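遠隔操作でロボットに「ハンガーを掛ける」を教える手順

ナヤラ・カマルゴ(Nayara Camargo)

はじめに

このページは、双腕ロボットを遠隔で動かして、服のかかったハンガーをラックの横棒に掛ける動作を記録する方法を書いたものです。私は日本語が母語ではありませんので、少しかたい文になるかもしれません。意味がわかりにくい所がありましたら、遠慮なく連絡してください。五月に内容を書き直しました。以前の版を印刷して持っている方は、「指の閉じ方」の節が大きく変わっていますので、そこだけでも読み直してください。

対象は、遠隔操作の基本(腕を動かす、指を開く、緊急停止をする)をもう練習した人です。まだの人は、先に何も持たない状態で腕を動かす練習をしてください。服は柔らかく、動きが予想しにくいので、最初の課題には向いていません。

用意するもの

・双腕ロボット本体と、操作側のリーダーアーム(左右)
・記録ソフト。私たちは Duvow を使っています
・データを置く場所。私たちのプロジェクト名は Jevent です
・横棒が丸く、両側に支柱があるラック
・ハンガー。フックが細い金属のもの
・服。重さと形の違うものを混ぜます

ソフトが違っても、手順はほとんど同じです。ボタンの名前だけ読みかえてください。

服の選び方には少し注意があります。最初はTシャツがよいと思います。軽いので、肩の所がハンガーからずれても腕に大きな力がかかりません。次に薄い上着、最後に長いコートを使います。長いコートは裾が下まで届き、隣の服と重なりやすいです。コートで始めた新しい操作者は、たいてい途中でいやになってしまいます。

準備

一、ラックを置きます。ロボットが右腕を伸ばしたとき、横棒の真ん中に無理なく届く位置にします。肘がまっすぐに伸びきる距離では遠すぎます。肘に少し曲がりが残るようにしてください。

二、ラックの足元を見ます。ケーブルが通っている場合は、足に踏まれていないことを確かめます。ロボットの台車を動かす予定があるなら、通り道のケーブルを先に寄せておきます。

三、頭のカメラの角度を決めます。横棒が画面の中ほどより少し上に来て、服の上半分が見える角度がよいです。裾まで全部見せようとしてカメラを下げると、フックが画面の上に逃げてしまいます。この課題で一番大切な場所はフックと横棒の接点ですから、そこを優先します。

四、記録ソフトで課題名を入れます。Duvow の場合は「新しい課題」を押して、短い英語の文で書きます。たとえば "hang the shirt on the rack" です。服の種類を変えたら、文も変えてください。前の服の文のままで記録を続ける間違いが、私たちの所では一番多いです。

五、リーダーアームをロボットの姿勢に合わせます。合っていないまま接続すると、腕が急に動きます。接続する前に、必ず声を出して「つなぎます」と言ってください。一人で作業しているときも言います。習慣になるからです。

開始姿勢

右手にハンガーを持った状態から始めるか、何も持たない状態から始めるか、二つの方法があります。

私は、最初の記録では持った状態から始めることをすすめます。人が手で渡して、グリッパーを閉じてから記録ボタンを押します。こうすると、一本の記録が短くなり、「掛ける」という部分だけに集中できます。あとで「取る」動作を別に記録して、二つをつなげばよいです。

左手は、使わない場合でも決まった場所に置きます。画面の左下に少し見えるくらいの高さで、服に触れない位置がよいです。左手の場所が毎回違うと、学習のときに意味のない違いが入ってしまいます。下に大きく下ろしてしまう人がいますが、次の動作で左手が必要になったとき、上げる時間が長くかかります。

掛ける動作

一、横棒より高い所まで上げます。ハンガーのフックの先が、横棒の上を通れる高さです。低いまま近づくと、フックの先が横棒に当たって、ハンガーが指の中で回ります。一度回ったハンガーを空中で直すのはとても難しいので、そのときは記録を止めてやり直してください。

二、上から見て、フックの開いている側が横棒に向いていることを確かめます。向きが合っていないときは、腕全体で直そうとしないで、手首の回転だけで直します。肘を動かすと、服が大きくゆれます。

三、ゆれが止まるのを待ちます。ここで急ぐ人がとても多いです。三つ数えてください。待っている時間も記録に入りますが、かまいません。服がゆれたままで進む記録より、止まって待つ記録のほうが、あとで役に立ちます。

四、まっすぐ下ろします。フックが横棒に乗ると、リーダーアームに軽い手ごたえがあります。力の返らない装置を使っている場合は、服の肩の線を見てください。フックが乗ると肩の線が下がらなくなります。

五、乗ったあと、もう少しだけ下げて、指にかかる重さを抜きます。重さが抜ける前に指を開くと、ハンガーが落ちるように動いて、隣の服に当たります。

六、指を開いて、手前にゆっくり引きます。上に引いてはいけません。指がハンガーの首に引っかかって、フックが横棒から外れることがあります。

指の閉じ方

前の版では「ハンガーの首だけをつかむ」と書きました。これは理想ですが、Tシャツの場合は襟が首のすぐ近くまで来るので、布も一緒にはさむことがよくあります。現在は、次のように決めています。

布を一緒にはさんでもよいです。ただし、指を開いたあとに布が指先に残っていないか、必ず確かめてから引いてください。布が残ったまま引くと、シャツが片方の肩から外れます。シャツがねじれて掛かり、片方の袖が下がってしまっても、ハンガーが横棒に乗っていれば、掛ける動作の記録としては成功とします。形を直す動作は、別の課題として記録します。

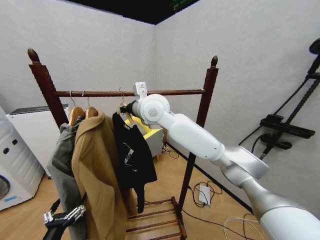

グリッパーの強さは、閉じる力を最大にしないでください。ハンガーの首は細いので、強くはさむと斜めになります。私たちの Titano という設定ファイルでは、力を弱めにした「布用」の値を用意しています。自分で値を決める場合は、弱い値から始めて、ハンガーがすべらなくなった所で止めます。

間隔のとり方

横棒の同じ場所にばかり掛けていると、学習したロボットもその場所にしか掛けなくなります。左、真ん中、右と、少しずつ場所を変えてください。ただし、支柱のすぐ近くは避けます。指が支柱に当たる危険がありますし、支柱の上に飾りがあるラックでは、フックを上から近づけるときにも邪魔になります。

ほかの服がもう掛かっている状態の記録も必要です。何もない横棒だけで練習したモデルは、服が並んでいると、その間に入れることができませんでした。隣の服が厚い場合、手を横から入れようとすると押してしまいます。真上から下ろすことを守れば、だいたい問題はありません。

記録の数と長さ

私たちは、一つの服について一日に18本を目標にしています。一人の操作者が続けて記録するのは8本までにして、そのあとは交代します。疲れてくると、待つべき所で待たなくなるからです。自分では気がつきません。ほかの人に見てもらうと、すぐわかります。

課題全体では1000本を集める計画です。数字は大きく見えますが、服や場所を変えながら進めると、一つの条件あたりの数はあまり多くなりません。数を急ぐより、条件の表をきちんと埋めるほうを先にしてください。

失敗の記録は消さないでください。Duvow では、記録が終わったあとに「失敗」の印をつけることができます。ハンガーが落ちた、フックが乗らなかった、服が外れた、の3種類から選びます。迷ったときは、備考に短く書いておけば十分です。

よくある問題

腕が横棒の手前で止まる
関節の限界に近づいている可能性が高いです。ロボットの位置を少しラックに近づけてください。肩の向きを変えると届くこともありますが、操作が複雑になります。

フックが画面で見えない
手首やグリッパーの後ろにフックがかくれています。つかむ位置を少し下げると、見えるようになります。手首のカメラがある場合は、操作画面をそちらに切りかえてもよいです。ただし、掛け終わるまで切りかえを何度もしないでください。距離の感覚がくずれます。

指を開いてもハンガーが離れない
指先のゴムに首がくっついていることがあります。指を大きく開いて、手首をほんの少し左右に回してください。それでも離れないときは、記録を止めて、緊急停止を押してから人の手で外します。停止の前にロボットの腕の中に手を入れることは、どんなに簡単に見えても禁止です。

ラックが動く
長いコートを何枚も片側に掛けると、ラックが傾いたり、少しずつずれたりします。床にテープで足の位置を書いておいて、一本ごとに見てください。

片づけ

最後に、腕を休止姿勢に戻してから接続を切ります。順番が逆になると、腕が重さで下がって服に引っかかります。服は掛けたままでもよいですが、次の日の開始状態を表に書いてください。

「取る」動作の手順は、別のページ(Bíró の手順書、第二部)に書いています。左手で服を押さえながら右手でハンガーを上げる方法は、まだ試している途中です。うまくいった設定がありましたら、Titano のファイルと一緒に送ってもらえると助かります。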